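Meinrad Egger had not planned on teaching anyone to do laundry. He runs the robotics project class at Stelmont, a two-semester course for students who have already passed the introductory programming unit, and for most of its history the class built line followers and small sorting machines that ended the year on a shelf.

"They were good projects and they taught what they were supposed to teach," he said. "But a student would finish one and ask me what to do with it, and I'd have to say, well, take it apart so the next group can have the motors."

Two years ago he dropped the sorting machines and gave the whole class one job to share. The robot would go to a sofa, find whatever clothes had been left on it, and put them in a basket. The students named the project Drarnum, after a street one of them grew up on, and the name stayed when that student graduated.

I spoke with Egger in the workshop in April, with a few of his students coming in and out. The class meets in the afternoon, and by 5 p.m. most of them had settled in for what he calls the long part, when they run the same task again and again and save the results.

Wilson Palomino is in his second semester with the project and handles most of the recording. The students guide the two arms through the task by hand controls, and those runs are then used to train the software that moves the arms by itself. At the time of my visit the class had 380 runs saved.

"The first 30 were useless," Palomino said. "We all did it differently. I'd grab a shirt from the top, and somebody else would drag it by the sleeve. So we threw those out and wrote down one way to do it."

The written method runs to a page and a half and is taped inside the door of the supply cabinet. It covers where the basket goes, how far to open the gripper before reaching, and when to stop and call a run bad. Fionnuala Mac Carthaigh wrote most of it. She came to the class from the costume shop of the student theater and is the only one in the group who had handled a lot of fabric before.

"Everybody wants to pinch in the middle," she said. "If you pinch a jersey in the middle you get one layer and it slides. You want a fold. There's almost always a fold someplace, you just have to look for it first."

She pushed for a change in the fingers, too. The earlier ones were wide and flat, and they bumped the cushion before they closed. The longer, pointed ones were her suggestion. Egger said he argued against them for a couple of weeks and then gave in.

"I thought they'd snag," he said. "They do snag sometimes. They also pick things up."

The basket has been its own problem. Ciarán Phelan, who works on the part of the software that decides where to let go, said the arms would carry a garment over correctly and then drop it half over the rim. His fix was to have the arm wait a moment longer and come down lower before opening. It costs time on every run, and he would like to get that time back somewhere else.

"We're slow," Phelan said. "A person does this without looking. I timed my mother and I didn't tell the class the number."

Egger does not grade on speed. Half the mark comes from the logbook, in which each student has to write up failed runs as well as good ones, with a guess at the cause. He reads them on the train. The other half is a demonstration at the end of the year, when an outside visitor places the clothes. Last year that was Enda Hayes, a retired shop teacher, who balled up a bath towel and pushed it down behind a cushion.

"He was within the rules," Egger said. "We had never said anything about cushions."

The towel stayed where it was, and the group that year still passed. Their write-up of the attempt is now the first reading assignment of the fall semester — Egger says it is better than anything he could hand out from a textbook.

This year's students have asked for a second task, turning a garment right side out before it goes in the basket. Mac Carthaigh is for it and Palomino is against it, mainly on account of how many new runs it would take. Egger has told them to settle it among themselves before the end of the month. He expects the plain version will be enough to fill the time they have left.

"I would be happy with a red shirt, a gray sofa, and a basket, and it works when I'm not standing there," he said.

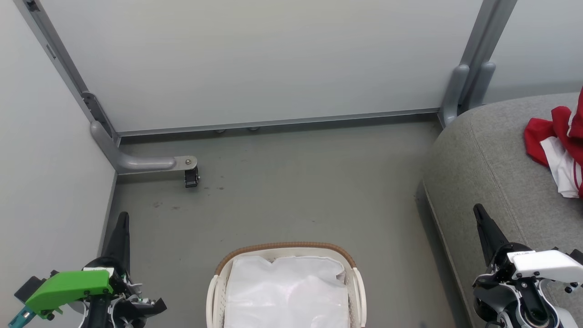
"After that they can have their second task. I've told them I'll buy the socks."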